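Set the zero before you touch the program

When a robot cell starts missing its picks, most people go straight to the program and nudge the points. I think this is the wrong habit, and we paid for it at Andstead over the winter.

The cell had 220 taught points. Somebody would move one by 2 mm to get through the shift, and the next crew would move another. By August the simulated cell and the real one no longer agreed on anything, and Halvard Dalen spent 20 hours putting the old values back. The fault was a base joint that had lost its zero after a motor change. Resetting it took 10 minutes.

I now want every arm checked against its model before any point is edited. Park the gripper over a fixed object, do the same on screen, and compare.
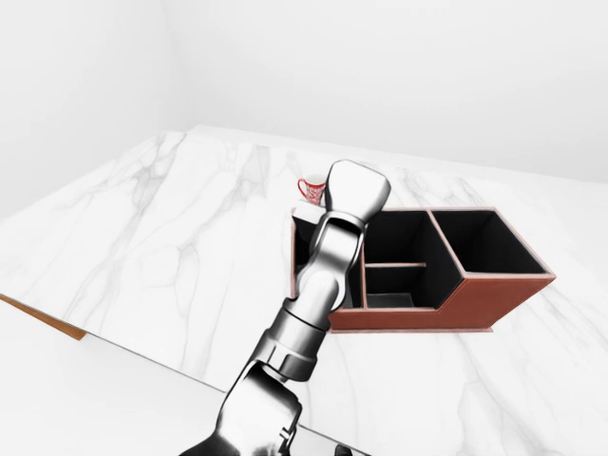

A check position in simulation, with the gripper head over the left side of the storage caddy.

Noeline Ashby, who runs maintenance at Plullwood, disagrees with me. She says operators need to be able to touch up a point at 2 a.m. without calling anyone. Fair enough, but then the change should go in the log with a name on it, and the zero should be checked on the next day shift.

Managers don't like stopping a cell that is still making parts. I would stop it anyway. A touched-up point hides a bad joint until the joint gets worse, and by then the good program is gone.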